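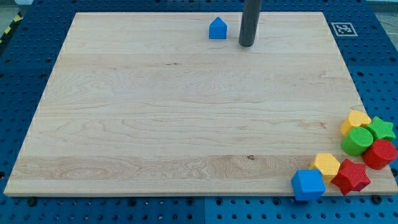 Board on the worktable, small knot in the darker band

Ticket: Finish stays sticky on maple-colored board
Status: Open, waiting for customer
Product: Vilum hard oil, clear
Opened by: Horácio Frade
Date: 16 December 2025

Description of the problem

Good morning. I write to you because I have a problem with the drying of your oil and I could not find the answer in the help pages. Please excuse my English, I will try to be exact.

I make boards and small table tops for my own use and for some friends. In May I changed from the Werkach oil to the Vilum hard oil, and the first cans were very good. The can I opened this month behaves differently. After 48 hours the surface is still sticky when I press with the thumb, and a paper towel leaves small fibers on it. The label says that the surface can be touched the next day.

I have not changed my method. I sand, I remove the dust with a brush and then with a dry cloth, I put a thin coat with a cotton rag, I wait fifteen minutes and I wipe everything that is not absorbed. The same rag material, the same room, the same table.

What I already tried

1. I moved the test piece to a warmer room for one night. No change that I could feel.

2. I wiped one half of the test piece with white spirit and let it dry. This half is better, but it has become dull, and now there is a visible line between the halves.

3. I shook the can for a long time and repeated the test on a new offcut. The result was the same as before.

4. I put the oil from the old can (there was a little left) on another offcut from the same plank. This one was dry the next morning. For this reason I believe the wood is not guilty.

The batch number is printed under the can but it is partly covered with dried oil. I can read only the last two digits, 11. The can was bought from the Dindalico shop and it was closed with the metal ring when I received it.

Reply from support

Hello Horácio, thank you for the clear report. A few things we need before we can say if the can is bad:

- What is the temperature in the room at night, when the heating is off?
- Which grit do you finish with?
- Was the can stored in the same room, or somewhere colder?

Please do not put a second coat on anything until we have found the cause. A second coat over a sticky one will take much longer to harden.

Reply from customer

Thank you for the quick answer.

The temperature at night goes down to 11 degrees Celsius. I did not measure it before you asked, so I borrowed a Hashmi thermometer and left it on the shelf for one night. In the day it is 18 or 19.

I finish with 180, and then 240 by hand in the direction of the grain.

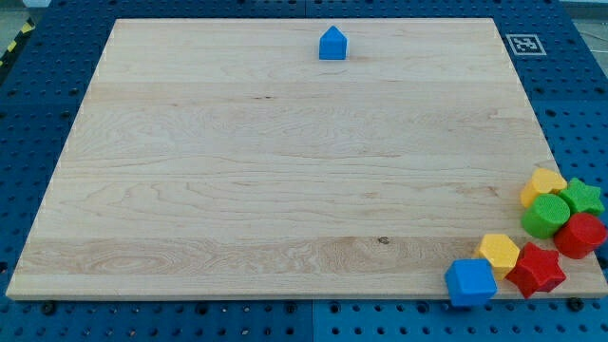

The can was stored in the garage, which is colder than the workroom. I did not think of this. The old can was always on the shelf inside, near the door, so now I am less certain that my comparison in point 4 was a fair one.

I have one more question. Around knots and in wavy grain, must I sand differently? With the old can I saw that such places drink more oil and look darker, and I would like to avoid spots on a larger piece.

Reply from support

The cold is a good candidate. Below 15 degrees the oil hardens very slowly, and when the can itself is cold the oil is thick, so more of it stays on the surface even if you wipe well. Please do this:

1. Keep the can inside for 2 days with the lid closed.
2. Stir with a flat stick down to the bottom. Shaking is not enough for this product, the solid part can stay stuck below.
3. Make a new test on a clean offcut, and keep it above 18 degrees also during the night.
4. Wipe after ten minutes and once more after half an hour.

For wavy grain, go one grit finer by hand over the whole face, and use less oil on the first coat. Do not sand only the knot, you will get a shiny circle.

Reply from customer

I understand. The can is now in the kitchen, on top of the cupboard. I will stir it as you describe and make the new test with the small electric heater on at night.

If the test is good, what should I do with the first piece, the one with the line in the middle? I would prefer to save it if possible. I have also cleaned the bottom of the can a little and I will send the complete batch number together with the result.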